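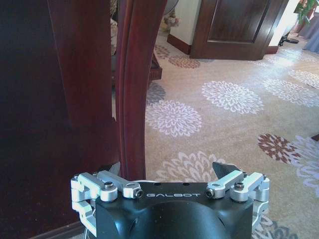
안녕하세요, 소리 잘 들리시나요? 뒤쪽도 괜찮으시죠? 네, 그럼 시작할게요.

(물 한 모금. 천천히 말하기!)

오늘은 빵 이야기를 하러 왔어요. 정확히는 사워도우 스타터, 그러니까 밀가루랑 물만 섞어서 키우는 발효종 이야기요. 저는 제빵을 전공한 사람이 아니고요, 동네에서 '요스타흐(Jostach)'라는 조그만 빵 모임을 하고 있습니다. 그래서 어려운 미생물 용어가 나오면 저도 같이 헤맬 거예요. 미리 양해 부탁드려요.

제가 처음 스타터를 만든 게 3월이었는데, 부엌이 추웠거든요. 책에는 7일이면 된다고 써 있었어요. 그 7일째 되던 날 병을 열었더니 페인트 냄새가 확 나는 거예요. 바로 버렸죠. 그런데 나중에 베레니세 베르무데스 선생님한테 그 얘기를 했더니 막 웃으시면서, 그건 배가 고픈 거였다고, 밥만 주면 됐을 거라고 하시더라고요. 얼마나 아깝던지!

(여기서 웃음 나오면 잠깐 기다리기. 안 나오면 그냥 넘어가기.)

자, 먹이 주는 비율부터 볼게요. 저는 스타터, 밀가루, 물을 똑같은 무게로 넣습니다. 여름에는 금방 꺼지니까 밀가루하고 물을 2배로 늘려요. 계량컵 쓰시는 분들 계시죠? 저도 한참 그랬는데 저울로 바꾸고 나서 훨씬 편해졌어요. 밀가루는 꾹 눌러 담느냐 살살 담느냐에 따라 무게가 꽤 달라지거든요.

(칠판에 비율 쓰기. 글씨 크게.)

다음은 온도예요. 이 부분은 질문을 제일 많이 받아요. 물 온도를 몇 도로 맞추냐고들 하시는데, 저는 물보다 반죽 온도를 먼저 재 보시라고 해요. 겨울엔 미지근한 물, 여름엔 찬물. 오븐에 불만 켜 두고 그 안에 병을 넣어 두시는 분도 있는데 괜찮은 방법이에요. 대신 오븐 문에 꼭 쪽지를 붙이세요. 저 한 번 스타터를 구웠습니다. 병째로요.

(드리타 이야기. 너무 길게 하지 말 것.)

드리타 오메로비치 씨는 호밀만 쓰세요. 호밀 스타터는 잘 부풀고 향도 진한데 반죽이 정말 끈적해요. 처음 만지시면 손에서 안 떨어져서 당황하실 거예요. 손에 물을 묻히고 만지시면 한결 낫고요, 볼은 쓰고 나서 바로 찬물에 담가 두세요. 마르면 시멘트예요, 진짜.

이제 굽는 얘기로 갈게요. 저희 모임은 한 번에 밀가루를 1000그램씩 반죽해서 두 덩이로 나눕니다. 한 덩이는 그날 굽고, 하나는 냉장고에서 하룻밤 재우고요. 재운 쪽이 신맛이 더 나고, 칼집도 훨씬 잘 들어가요. 차가운 반죽은 모양이 안 퍼지니까 초보자분들은 이쪽으로 시작해 보세요.

(시식 빵 돌리기. 견과류 들어간 빵 있다고 먼저 말하기!!)

드시면서 들으세요. 껍질이 두꺼운 쪽이 냉장고에서 재운 빵이에요. 어느 쪽이 더 맛있는지 손 들어 보실까요? 저는 솔직히 버터 바르면 다 맛있어요.

보관은 간단하게만요. 매일 안 구우시면 냉장고에 넣고 일주일에 한 번 밥을 주세요. 위에 회색 물이 고이면 따라 버리셔도 되고 섞으셔도 됩니다. 그런데 분홍색이나 주황색 줄이 보이면 그건 미련 없이 버리세요. 맛보지 마시고요.

(시간 남으면 남은 스타터로 부침개 부치는 얘기. 없으면 건너뛰기.)

부침개는요, 스타터에 쪽파랑 소금만 넣고 기름 넉넉히 두르시면 돼요. 저희 집 애들은 빵보다 이걸 더 좋아합니다.

질문 받을게요. 스타터 나눠 가실 분은 끝나고 앞쪽으로 나와 주세요. 뚜껑은 꽉 닫지 마시고, 집에 가시면 오늘 저녁에 밥부터 한 번 주세요.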